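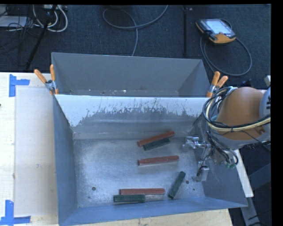
Omham Table & Toy Forum > Storage and Sorting > Metal bins for counting sticks, worth it?

Posted Thu 30 August

larchandlime
Hi everybody! Long post, so get yourself a coffee. I've been sorting out the block and stick collection at our little after-school club, which I inherited in a state I can only call a soup, and I've gotten as far as putting the reds and greens in a metal bin on the table. It's one of those big gray ones with the sides that slope outward, and there's a second one behind it, held together with a pair of spring clamps where they meet (the kind with orange tips, I love those things and use them for everything from tablecloths to chip bags).

I really like the bins. The kids can see right to the bottom, and the sloping sides mean small hands can get in without knocking knuckles. The reds are the long ones and the greens are the short ones, so even the littlest ones get the idea pretty fast. My trouble is the noise. Oh my goodness, the noise. One handful dropped into sheet metal and you'd think somebody had fallen down the stairs with a tray of silverware. So, do I line them, do I swap them for plastic, or do I just get used to it? I'd also love to hear how you all separate your colors, if you do.

pudding_lane
Felt! Get a roll of the stick-on kind and cut a piece for the flat part only, and leave the sloping sides bare. I did this with an old roasting pan I use for dominoes and it took the clatter down to a nice soft thud. Just clean the metal well first and let it dry overnight, or the corners will curl up and the kids will pick at them until there's nothing left. Ask me how I know, ha.

Gravelbee
I'm going to be the grump and say go plastic. I had metal bins for years and gave them up without a tear. They're loud, they're cold in winter, and they dent if you look at them wrong. I bought the Stikumico stacking tubs, set of 2, and they've been through three classrooms with me. You can wash them in the sink and they weigh nothing at all, and that matters when you're carrying them down a hallway with a child hanging off each arm.

larchandlime
Thank you both! Gravelbee, I hear you about the hallway. Mine thankfully live on the table and don't travel. Pudding, what about the holes? My bin has a couple of round ones down in the bottom and I don't know if I should cover them over or cut the felt around them.

pudding_lane
Cover them, I would. If you leave them open somebody is going to poke a stick in one and then you'll have a whole line of children who want a turn at it. My nephew spent most of one December pushing raisins through the hole in a flower pot and I don't think he's ever been happier.

toastrack545
Okay, I disagree with covering them! Leave the holes open, please. They're the best part. In our house the bin IS the game, and a hole is a pond or a mine or a mailbox depending on the day. Also, when you wipe the thing out, the crumbs have somewhere to go. You'd be amazed what collects at the bottom of a toy bin by Friday.

I'd worry more about the edges, to tell you the truth. Sheet metal can have a nasty lip on it. Run a cloth along the rim, and if it snags anywhere, put some edge trim on. The rubber kind pushes on with your thumbs and you can pull it off again if you hate the look.

Gravelbee
And there's my point made for me. Felt, trim, covering up holes... by the time you're done you've built a plastic tub out of metal.

toastrack545
A much prettier plastic tub, though :)

mossy_kettle
Popping in on the colors question, as that's the one I have feelings about. I kept my sets strictly apart for a long time, one color to a bin with labels and everything, and it looked wonderful for as long as the kids were at home. Then I gave up and mixed them, and cleanup got so much easier, and what surprised me was that the children started sorting on their own. They line up a long red and a short green side by side and talk about which one's bigger and by how much. So I'd keep yours mixed, just as you have them, and hang on to the second bin for whatever they pull out and want to keep for tomorrow.

The one thing I would do is put out fewer than you think. I have 21 sticks in my whole table set and I hardly ever put them all out at once. A small handful gets played with and a big pile gets dumped.

larchandlime
Oh, I like that so much. I only have a few in there right now and I'd been feeling a bit stingy about it, so that's a relief to read. The rest are in a Zindura tin on the high shelf, waiting for me to get brave.

What do people do about scratches? My bin has a white stretch along the top of one wall and it's quite scraped up, with the bare metal coming through below it in a ragged sort of line. I can't decide if it's charming or if I should sand it back and start over.

pudding_lane
Charming! Leave it. Unless it's flaking, and then I take it back, because you don't want little ones eating paint.

Gravelbee
Agree with Pudding for once. Rub your thumb hard along the line. If anything comes off on your skin, take it out of use until you've dealt with it properly. And if you don't know what the white stuff is, please don't sand it indoors with kids in the building. I know I've been a crank all through this thread but I mean that one kindly.

larchandlime
No, that's good advice and I'll do it before the next session. Thank you, truly.

goslingstreet
Hello from a longtime reader on Gosling Street, first time posting! I wanted to put in a word for cork. I had the same clatter problem and felt gave me the shivers (I can't bear the feel of it, never could), so I cut down a cork bulletin board instead. It sits in the bottom with no glue and lifts out when I want to wash underneath. It does shed a little at first.

mossy_kettle
Welcome! Does it slide around when they dig through it?

goslingstreet
Not if you cut it snug. My first one was too small and it skated all over the place. The second I cut a hair too big and pressed in, and it hasn't budged.

larchandlime
Cork it is, I think! There's an old board in our supply closet with a calendar still pinned to it. I'll give that a try, leave the holes alone for now (sorry, Pudding), and come back to tell you how loud it is.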